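Planner update: sink tasks move to the new release

The November release of the Edell planning stack is now the default on all kitchen units. Most of the changes are in how the planner deals with sinks, which have been the weak spot since we left the mock counter and started working in real kitchens.

The old perception module built a depth map of the whole work area and handed it to the planner as a set of solid surfaces. That is fine for a countertop. In a steel basin it goes wrong in two ways. Brushed metal gives back noisy depth, and moving water gives back depth that changes on every cycle. The planner would see a wall where there was only a stream from the faucet, and it would either route the arm far around it or stop and ask for help.

In the new version, water gets its own label. The segmentation model, which the team calls Sandovska, marks the stream and the thin sheet on the basin floor as passable. The planner may move through those regions at reduced speed. The faucet itself stays a hard obstacle with a 40 mm margin.

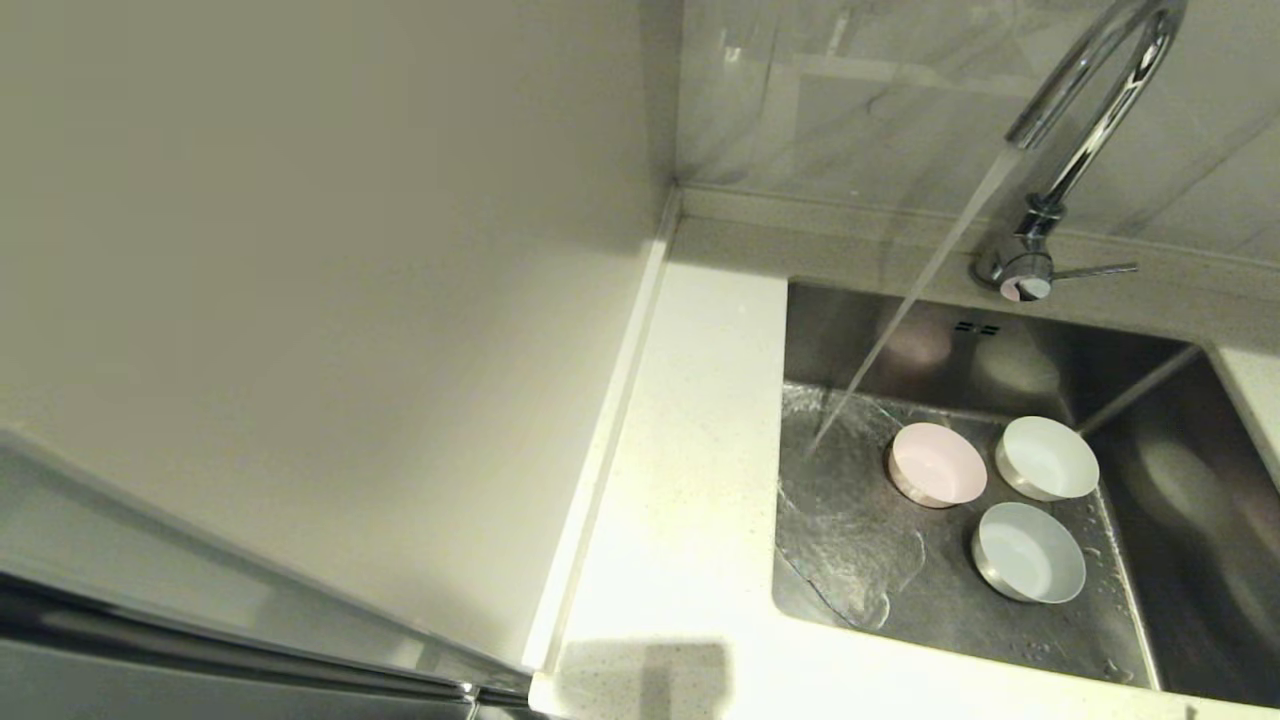
Small round bowls remain the hardest objects in the set. A metallic rim against a metal sink has very little contrast, so the detector now looks for the colored interior first and fits a circle outward from there. Pale pink works well. Pale blue and white are still confused with glare at times, and we have kept the confidence threshold high for those. If a bowl drops below it, the controller holds position and takes 3 more views before it tries a grasp.

We trained the label on 400 short clips from the Zurkberg kitchen. The annotation took longer than the training did, mostly due to disagreements over where a stream ends and a splash begins. The written rule for that is now in the repo, next to the label schema. Please read it before adding clips of your own.

Replanning time on sink tasks is down to almost 13 milliseconds per cycle, which leaves room for the wrist camera check that had been switched off over the summer. It is back on by default.

Known issues: overflow slots are sometimes reported as small dark objects, and reflections of the faucet on glossy tile can produce a second, ghost faucet. The Halilović filter removes most of the ghosts but has to be turned on by hand in the config file. A fix for the slots is in review — until it lands, mask the back wall of the basin.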